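Thursday, August 9, 2018

This week at Mernwood we collected examples for the bedroom tasks. I drive the two arms and Bondarchuk, our learning program, keeps the recording. The goal is 100 good examples with one book, and I have 42.

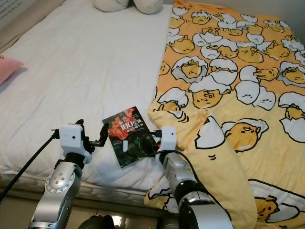 The book flat on the sheet, with an arm at each side.

A book on a bed is harder than a book on a table. The mattress gives way, and thin covers like to slide.
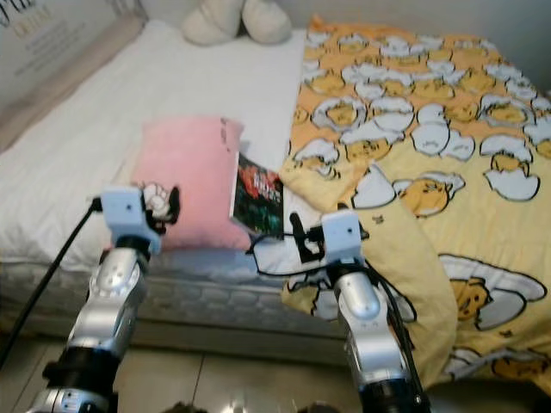

I move the pillow and the book a little between examples – otherwise the program learns only one position. My first set in January had this mistake, and I had to throw out all of it.

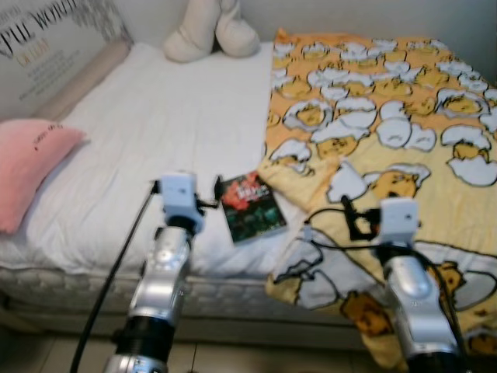
Book near the yellow blanket, pink pillow to the left.

Every example also keeps the view from the gripper. I check it each evening, which takes up to eight minutes per example.
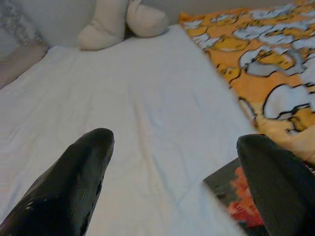 Gripper view, fingers open over the sheet.

Tomorrow I continue with number 43.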